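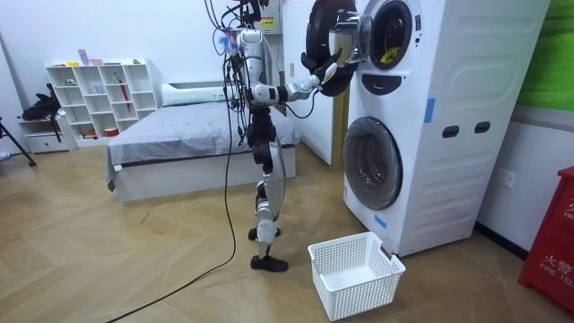 Trumico Home Charger review
Posted 18 Aug 2018 by Nest Bevan

I've had the Trumico on my garage wall since June, and I'm still a little giddy about it! Before that I was topping up my electric hatchback from a regular outlet, which meant plugging in at dinner and hoping for the best by breakfast. Now a nearly flat battery is full well before I've found my shoes.

The unit cost me $800, plus $400 for the electrician (my panel is on the far wall, so there was a fair bit of conduit to run). The cable is 20 feet long and stays pretty soft, so I can back in or pull in nose first and it reaches the port either way. I looked hard at the Wellex, which is cheaper, but its cable was so stiff in the store that I could barely get it back on the hook.

The app is better than I expected. You set a start time, tell it your off-peak hours, and it gets on with things. It has dropped off the wifi three times, but the schedule is saved in the charger itself and the car was charged anyway.

Gripes? The status light is way too bright – I put a strip of painter's tape over it. And the holster for the plug is sold separately, which seems cheap at this price. Humphreys in Zasthorpe had one in stock and it went up with two screws.

If you drive most days and have a spot to mount it, I'd go for it. My neighbor tried mine for one evening and has ordered the same model in white.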